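Bin-picking cell budgeting

Bin-picking cell budgeting is the planning of money, floor space and staff time for a robot station that lifts loose items out of a container. It is usually treated separately from the purchase of the robot arm, which in small cells may account for less than half of the total spending. The term covers the first purchase, the trial period, and the running costs of the first years.

Background

Early buyers of picking cells tended to ask for a single price from a supplier and compare arms by reach and payload. Problems with this method became clear when cells were moved between sites. At the Suncombe returns warehouse, a cell bought as one line item needed new grippers, new cabling and a second set of bins within its first year, and none of these had been listed in the request for quotes. Planners there later split the budget into parts, and the method spread to other sites run by the same owner.

Cost categories

A budget is commonly divided into the arm and its controller, the gripper, sensing, the work surface and fixtures, software, and labor. Safety equipment is listed on its own in some companies and placed under fixtures in others.

The gripper category includes spare fingers, wiring and connectors. Cables that bend with the arm wear out and are often bought in sets of two, one fitted and one kept on the shelf. Mounting brackets are sometimes forgotten, especially when the gripper comes from a different supplier than the arm.

Labor includes setup, item loading, supervision and resetting. In the Suncombe plan, 284 hours were set aside for the first stage, of which 35 went to mounting and checking cameras. Rostyslav Bilyk, who prepared the plan, entered resetting time under its own heading after finding that it had been charged to maintenance in earlier years.

Requests for quotes

Suppliers are normally asked to price each category separately and to state delivery times for spare parts. Trurier, an integrator of small cells, quotes the arm and gripper together but lists fixtures by the piece. Barreto prices by station, with a yearly service fee. Comparing the two requires the buyer to add the service fee over the expected life of the cell.

Quotes received before May are often held over to the next budget year. Prices for arms change little in that time, but gripper prices may be revised.

Trial stage

Most plans set aside money for a trial before the final layout is fixed. The trial station is built from general-purpose parts, with open bins held to a tabletop or bench by bar clamps and positions marked in tape. Permanent fixtures are ordered once the reach of the arm and the height of the bin walls have been tested together. Household goods such as hairbrushes and small toys are widely used as test items, as they are cheap to replace and vary in shape.

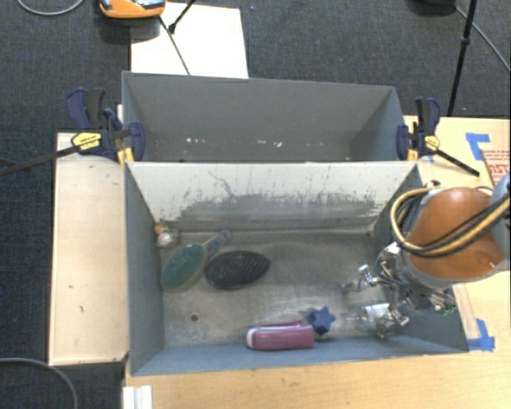
Bins are treated as consumables at this stage. Gripper fingers scrape the floor and walls when reaching for low items, and the marks can affect camera readings in software that expects a plain background. The Gulovex project allowed 520 dollars for replacement bins and clamps, entered as a single line.

Criticism

Oleksandra Polishchuk has argued that separate trial budgets encourage buyers to put off decisions about layout, and that temporary stations often stay in use well past their planned end. She recommends a fixed closing date for the trial and a written list of parts to be carried over to the final cell. Other planners keep the trial station as a spare and move its cost to training.

See also

Robot gripper
Equipment depreciation
Total cost of ownership
Warehouse automation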